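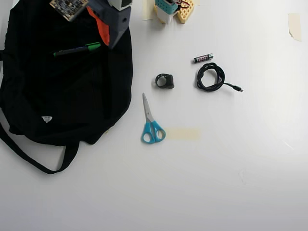 Visit to Hirnus, August

Hirnus occupies the upper floor of a former print works and employs 31 people. Its subject is tidying: a fixed arm, a white table, and a set of household odds and ends to be moved into bags and trays. I went with Sơn Vũ, who wanted to know whether the method could be applied to the packing benches at Gittins. We were given a whole afternoon and allowed to ask for repeats.

Evelien Jacobs runs the table work. Each trial begins with small items spread over the surface: a pen, a battery, a cable, scissors, a soft bag. The arm has two fingers and no tool changer. Training for the current version used 3,000 demonstrations, all performed by people steering the arm by hand, and a further 272 were kept back for testing.

Rigid items went well. A AAA battery lying in the open was picked up on the first attempt in every trial we watched, although it was sometimes released a little early and rolled. Markers were handled in much the same way. Closed scissors were gripped across the handles and carried slowly. Open scissors are not attempted, and the software stops and waits for a person.

Cable was slower. A neat coil can be lifted as a single object if the fingers close over enough of the loops. If they catch one loop only, the rest unwinds on the way up and the plug drags across the table. Jacobs considers this the main fault of the present system. Valentin Ciobanu is working on a second grasp near the connector, which we saw on a monitor but not on the arm.

Fabric was the weak point. A tote bag lying flat has no opening that a gripper can find reliably, and a strap looks to the software a good deal like a cable. For most of our session the bag was opened by hand before the run started. With that done, the arm filled it at a steady pace. Without it, we saw 2 attempts, both abandoned with the bag folded over on itself.

Vũ asked about speed. A person clears the same table in well under a minute. The arm needed long enough for us to finish a coffee, and Jacobs made no claim otherwise. She expects shop-floor use first, in places where the items are known and the container is stiff. For Gittins that would cover the battery and pen lines and leave out anything shipped in cloth.

My own view is that household use is some way off. The picking is nearly adequate. Preparing the container is still done by a person, and at home that is a large part of the chore.

Trefor Price

Related items
Vedis: shelf stocking after closing time
Cledwyn James on grippers for soft goods
Zikia open day: notes from the laundry room
Gittins packing benches, a second look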